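Moving the recipe box onto the computer

March 25, 2026

I finished typing up my mother-in-law's recipes last night. There were 134 cards in the box and another stack of loose paper behind them, mostly backs of envelopes and a few pages torn out of a Bronden feed store calendar. I started in October and thought it would take a couple of weekends.

The typing was the easy part. Most of the cards are short. She wrote for herself, so a card might say "dough as usual, then the plums" and stop there. I had to work out which dough was the usual one. There are three candidates in the box and I have made all of them now. I'm fairly sure it's the one with sour cream, since that card has the most butter on it and has been folded and flattened so many times that the middle line is gone.

Measurements were the next problem. She used a coffee cup for flour – a particular one, white with a chip in the handle, which my wife's brother has in Loveck. I asked him to fill it with water and weigh it. He sent back a number, 246 grams, and I have used that as the cup everywhere it says "cup" without saying anything else. Where the card says "big cup" I left it as written. I don't know what the big cup was.

Farhad Ansari read through the first batch for me. He and his wife used to trade dishes with her, and some of the cards in the box are in his handwriting, including the rice with dill and the one for pickled turnips. He corrected my spelling on those and told me I had the soaking time wrong for the rice. The card does say overnight. He says he was never that organized and an hour is enough. I put both in.

I kept everything in plain text files, one per recipe, with the name of the dish as the file name. I looked at a couple of recipe programs and they all wanted me to fill in fields for prep time and number of servings. None of the cards have either. A text file will open on anything and my wife can print it without asking me how.
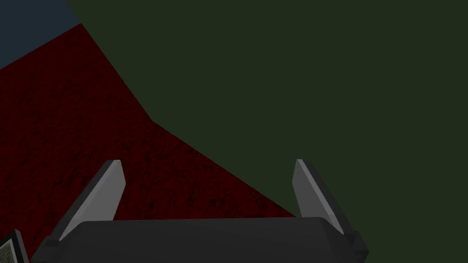 After the typing I went back and sorted them into folders: soups, bread, sweets, pickles, and one called "other" that ended up with 46 files in it, which tells me my folders are not very good. I may split out the potato dishes. Everything also has a line at the bottom saying whose recipe it was, where I know. If I don't know, I left the line blank so somebody in the family can fill it in.

I couldn't read five of the cards at all. Two have been wet at some point and the ink has spread. The other three are in a shorthand she must have made up, and my wife doesn't recognize it either. I scanned those and put them in with the rest in case one of the cousins can make sense of them.

The cards themselves are going back in the box and the box is going back on the shelf over the stove. My wife wanted it moved somewhere cleaner, then changed her mind.

Next is the loose paper. The top sheet is for poppy seed roll and it begins with step four.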